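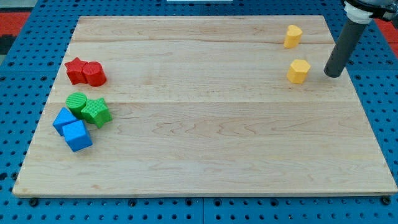

Coloured blocks on a wooden board

Rabbit keepers wanted for a winter study of play and chewing

Do you live with a rabbit or two? We would love to hear from you! Piltport Small Animal Group is looking for 332 households to join Ornura, our new home study of how pet rabbits spend their waking hours once the weather turns and the garden is off limits.

Last winter we ran a short survey and had 3,202 replies, far more than we had dared to hope for. People wrote whole pages about cardboard castles, chewed skirting boards and rabbits who fling their food bowls at breakfast time. It was a joy to read, and it left us with plenty of questions that a survey can't answer. So this time we are asking people to keep a simple diary.

What you would do

The study starts in December and lasts eight weeks. Twice a day, once in the morning and once after 6pm, you sit with your rabbits for a quarter of an hour and jot down what they get up to: digging, chewing, grooming, dozing, racing round the sofa, whatever it is. The diary sheets come by post, with a paper one for the fridge door and a page on our website if you prefer typing. Halfway through we send a parcel of hay tunnels and willow rings from Mangubat, and you carry on with the diary as before.

Please don't change your rabbits' food or move their pen for the study. If they have to see a vet, do what the vet tells you and drop us a line when you can. Missed a day? Leave it blank and pick up again the next morning.

Who can join

Any breed, any size, lop or upright ears, house rabbits and shed rabbits alike. Your rabbits should be over six months old and have lived with you for at least 2 months. Pairs and groups are very welcome, and so are rabbits on their own. We are especially short of older rabbits and the giant breeds, so do get in touch if you have one snoring under the table. Children can help with the diary, but an adult needs to sign up.

There is no payment, but you keep everything in the parcel and we cover all postage. Everyone who takes part gets a copy of the results.

How to sign up

Fill in the short form on the Ornura page of our website, or pick up a paper copy from the front desk at the Doltalo pet centre. Tell us how many rabbits you have, their ages and where they sleep. Places are given in the order the forms come in, and we reply to everyone.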